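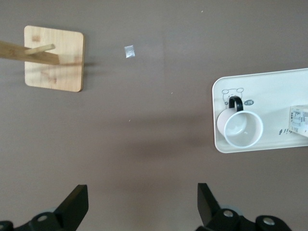 # The Mug Problem

Ask anyone selling a household robot what it will do for you and sooner or later you hear about the dishes. Not washing them, you notice. Putting them away. A mug goes from a tray to a wooden stand, and you are invited to imagine the rest of the kitchen following along behind it.

I have been hearing this since my first trade fair, and in September I went to Murnelora to see how far it had come. Stesta, which has its workshop above a tile showroom there, builds arms for light chores and has named its kitchen program Rastex. Roxana Rusu runs the program. She is quick, dry and much less excited about robots than her own brochure is.

The job that afternoon was the mug job. White mug, black handle, a cream-colored tray with a bear's face drawn on it. A wooden stand across the table with a peg to aim for. Two black fingers, open, and a camera that sees roughly what a wasp would see on its way to the jam.

A child of four can do this. I mention it because Rusu did, before I had my notebook out.

## What counts as done

The brochure says the arm hangs mugs with a success rate of 80 percent. I asked what happened in the remaining fifth. Rusu said it depended on what you were willing to call a failure. A mug that ends up on the peg after a second try is a success on her sheet. So is one that hangs crooked. A mug set down safely back on the tray goes in a column of its own, and she thinks it should have been in the brochure too.

Her latest batch was 296 attempts, all with the same kind of mug. I would like to see the figure for my own cupboard, where no two handles match and one has been glued.

Handles are the trouble. From straight overhead a handle is a thin black loop, and the upright of a mug stand is a long strip of wood that could be lying flat for all the picture tells you. People tilt their heads. They also feel the peg knock against the china and adjust without thinking about it. The arm has some sense of touch, but Rusu described it as "like wearing oven mitts over ski gloves."

Then there is the stuff that isn't part of the chore. A small crinkled scrap, maybe plastic, maybe tape, sat on the brown tabletop between the stand and the tray. You or I would throw it out in passing. For a machine told to hang a mug, it is simply there, and whoever wants it gone has to ask for that separately.

## The price of a spare pair of hands

Stesta rents the arm to small businesses for around 1,000 euros a month. The café Hodoroagă, down the hill, had one for 2 months and sent it back. The owner told me it was polite to the cups and slow with everything else, and that her staff kept moving the stand a few inches to make room for the bread.

Rusu doesn't argue with any of that. She says shop floors will come first, where a bin stays where it was put and the same part arrives all day long. Kitchens can wait. I asked her how long and she went to make coffee, by hand, and took her mug off a hook by the sink.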